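Chapter 9
The First Soft Object

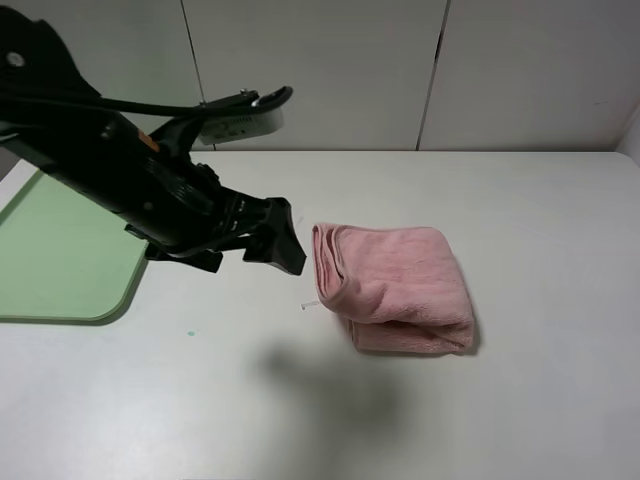 What You Will Do in This Chapter

Up to now the arm has handled blocks, cups and other things that keep their shape. In this chapter it moves on to cloth. You will set the gripper for a folded towel, teach the arm an approach from the side, and run the pick slowly enough to stop it by hand.

The work assumes that you have finished the Cerow build from Chapter 4 and that the arm holds its position when the motors are on. If it sags or drifts, go back to the joint checks before you read any further. A small error at the shoulder becomes a large one at the fingertips, and a towel will hide it until the grip fails.

Why Cloth Is Different

A block has one width. A folded towel has several, depending on where the fingers close and how hard they press. The layers slide over one another. The open edges spread, while a folded edge stays together and can be gripped as a unit. For this reason the exercises all begin at the fold, with the fingers level with the stack and stopped just short of it.

Pink terry cloth on a white table is easy for a low-cost sensor to separate from its background. A white towel on the same table is much harder, and we leave it for the end of the chapter. Use one solid color for now, and keep patterned dish towels out of the work area.

Setting Up the Table

Any flat, matte surface will do. The Jidon bench plans used in this book give a top of 800 millimeters on the short side, enough for one arm and one towel with space left over. In a shared workshop, mark where the base sits so that you can put it back in the same place next time.

Check the sensor cable before each session. It should have enough slack to let the wrist turn through its full range, and it should never hang below the fingers. Move the arm by hand with the power off and watch the cable the whole way.

Keep shadows in mind as well. An arm that reaches over a white table throws a soft gray patch near the towel, and simple software may read that patch as part of the cloth. Section 9.2 covers lighting and the Kandale threshold setting, which starts at 2,000 and usually needs to be lowered.

Before You Begin

You will need a hand towel, the assembled arm and gripper, a ruler and your notebook from Chapter 8. Fold the towel into a compact rectangle and press it flat with your palm. Write down the height of the stack at the folded edge. You will use that figure in Exercise 9.1.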